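Thread, one Tuesday's worth of opinions. Can a machine put things away yet? My dishwasher has been promising me the second half of that job for years.

I have been following two outfits on this, Uvska and Levchenko. Both have a video with very calm piano music. In both videos a robot puts a thing in a tray. I have watched them more than I have watched some of my relatives' weddings.

"Puts a thing in a tray" sounds like nothing. My whole kitchen is putting things in trays. So was my first job, back room of a parts store, sorting fittings until the lights hummed in my sleep.

So take the chore at its plainest. Two black trays, one slotted rack, one table, a gripper with bright green pads on its fingers. No crumbs, no mail, no cat.

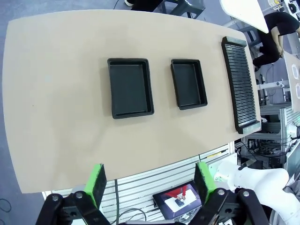

Filed under: Chores, Unfinished

Look at the slots on that rack. Dozens, packed close together. I own a dish rack with a lot more room between the prongs and I still miss with the good plates.

A slot is a mean little test. A tray forgives you. You can drop a spoon in a tray from a height and call it a style. With a slot you have to arrive straight, at the right spot, and then know when to let go.

Knowing when to let go is the part I would pay for. Picking up has gotten pretty good. Letting go without dragging the neighbor along is where my money goes back in my pocket.

Dreltimum, which sells a benchtop tidying setup to small shops, quotes 59 good placements out of 100 on mixed small parts. I respect them for printing it. I would also not hand them my wine glasses.

A reader asked what I score. Fine. I did 100 forks into the drawer organizer last night, and yes, I live alone. All of them made it. Two were in with the spoons, so we can argue about "made it."

The other thing people ask is why two arms. Try folding a pillowcase with one hand in your pocket and report back. 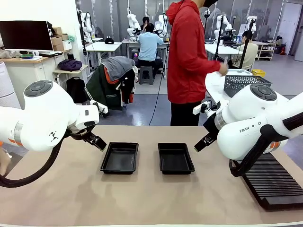 Skevard Shop Notes, No. 2

An arm on each side, a tray for each to point at, rack lying off to the right. I like this layout. It looks like two people who have both offered to do the dishes and are waiting to see who meant it.

Please note the rest of the room too. Jacket over the chair, a gray one on top of it, backpack down near the floor, cardboard boxes stacked by the monitor. White robot arms all over the place and the coat is still on the chair. I feel very seen.

My rule for shop floors: same part, same tray, same table, all day long - sure, bring in the arm and let somebody keep an eye on it. Parts bin that changes every hour, keep your kid on the summer payroll.

My rule for houses is shorter. No.

Ask me again in October. Levchenko says they have a laundry video coming, and I am told the piano is back.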